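Speaker notes - clothing swap talk, Demdale library, evening session

Slide 1. Title. Wait for the door to close. Say where the restrooms are.

Slide 2. How the Demdale swap started. One rack in a church hall, February. People brought bags and took bags home. First lesson: we had no rule on how much you could bring, and we spent the night sorting.

Slide 3. The numbers. Last swap took in 300 pieces. 229 went to a new home. Pause here. Rest went to the textile bank on Brolleo Street. Don't get pulled into what the textile bank does with it - there is a handout.

Slide 4. Tokens. One piece in, one token out. We tried a points system with coats worth more and dropped it. People argued at the desk. Kids' clothes are now free, no token needed.

Slide 5. Sorting. Size first, then type. Color is nice to look at but slows down anyone hunting for a medium. Check underarms, collars and zippers. Anything with a stain goes in the repair bin, even a small one.

Slide 6. The hall. Khondokar Rooms holds 40 comfortably. Open the doors in 2 waves if there is a line. Ask for the long tables ahead of time. Mirrors come from home.

Slide 7. What comes in most. T-shirts, by a wide margin. We cap them at five per person. Plain ones go fast, race and company shirts hardly move. Black clothes are hard to check under hall lights, so take them to the window. Leave both pictures up while talking.

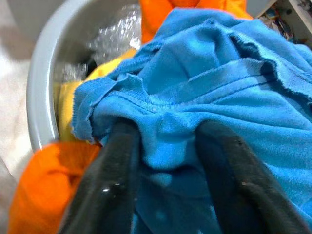
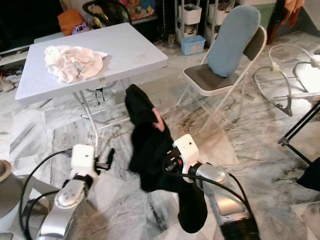 Slide 8. Questions. Zedis asked last time whether a swap hurts the thrift store down the road. Answer given then: the store manager told us donations went up the week after, and we now put their flyer on the desk. Zedis still thought we should skip December, when the store depends on coat sales. Fair point, say so.

Close by 8:30. Sign-up sheet is by the coffee.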